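Campus News: Engineering and Technology

Student Robotics Course at Bastmont Turns to Everyday Objects

Students enrolled in the applied robotics course at Bastmont Technical College are spending the spring term on a problem that most people solve several times a day without thinking: opening a bag.

The project, titled Skiltance, asks student teams to program a robot arm to locate a zipper, take hold of its pull, and open the bag far enough for an item to be removed. It replaces the block-stacking assignment that had closed the course in previous years. Teams will present their work at a public demonstration in the Kapoor Building in May.

The change was proposed last fall by the Department of Engineering Technology following a review of its laboratory courses. The review found that graduates were well prepared to work with rigid parts of known size but had little experience with cloth, straps, cords, and other materials that change shape when they are touched. Employers who take part in the college's internship program had raised the same point.

"A block is the same block every time you reach for it," said Jailson Seixas, who teaches the course. "A bag is different after each attempt. The students have to write programs that look again before they move again, and that is a habit we want them to carry into their jobs."

Work in the laboratory is organized in 2 stages. In the first, students guide the arm by hand control and record each attempt, including the view from a small camera mounted near the gripper. In the second, they use those recordings to train a program that carries out the motion without a person at the controls. Each team is expected to collect 2000 recorded attempts before the second stage begins. Attempts that end in failure are kept in the collection and labeled by cause, so that the teams can compare the conditions under which the gripper missed the pull, slipped off it, or dragged the bag across the table.

The bags differ in size, fabric, and closure. Course rules require that a bag be picked up and set down again between attempts, so that it does not rest in the same position twice in a row. Teams may not tape or weigh down the bag, and they may not alter the zipper. The hardware attached to a pull may be left in place, and several teams have chosen to practice on zippers that carry a ring, reasoning that a loop gives the gripper a second possible point of contact. 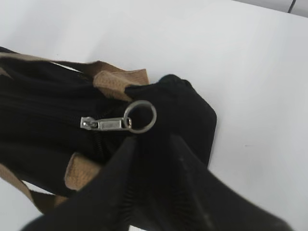
Approaching the pull at the right angle has taken more time than any other part of the assignment, according to Amara, whose team rewrote its approach routine twice before the midterm review. She said the group had at first directed the gripper straight down from above and found that the fingers tended to press the pull into the fabric. The team now lowers the arm at a slant and pauses before closing the fingers. She added that the pause costs time on every attempt but that her teammates voted to keep it.

The gripper control software used in the course, known as Jaltar, was written by earlier classes and has been revised each year. It allows students to set the opening of the fingers, the speed of the arm, and the force applied when the fingers close. This year's class has added a function that stops the arm when the resistance it meets rises suddenly, as may happen when a strap is caught along with the zipper pull. The department plans to release the revised version, with a user's guide prepared by the students, at the close of the term.

Safety training is required before any student operates the arm. The laboratory is open to enrolled students on weekdays until 9 p.m., and a member of the teaching staff must be present whenever the arm is powered. Students working outside scheduled class hours reserve time through the department office in blocks of one hour. Demand for evening hours has been high, and the department has asked teams to release any reservation they do not intend to use.

Students enter the course from several programs, including mechatronics, computer science, and industrial design. Teams have 4 members each and are assigned by the instructor to bring together students from different fields. In addition to the working program, each team must submit a written report and a log of its recordings. The report counts for the same share of the grade as the demonstration. A team whose robot does not open the bag on the day of the event may still receive full credit for the written portion.

Seixas said the department considered several tasks before settling on the zipper, among them folding towels and coiling a cable. The zipper was chosen in part for its clear result. "At the end, the bag is open or it is closed," he said. "There is plenty of room for argument about how well a towel has been folded, and I did not want to spend the demonstration arguing."

The department has also set aside part of the term for discussion of where such skills might be used. Guest sessions have covered baggage inspection, the sorting of returned goods, and assistive devices for people with limited use of their hands. Students from the college's occupational therapy program attended the last of these sessions and have been invited to serve as reviewers at the demonstration, where they will comment on whether the motions chosen by each team would be suitable near a person.

At the May event, each team will be given a bag it has not worked with before and will be allowed several attempts. Visitors may watch from the seating area and speak with the teams once the attempts are over. Admission is free, and no registration is needed. Groups from local high schools are asked to contact the department office in advance so that seats can be reserved.

Enrollment for the fall section of the applied robotics course opens in April. Students must have completed Introduction to Programming or have the permission of the instructor. Those who wish to visit the laboratory before enrolling may do so during posted office hours.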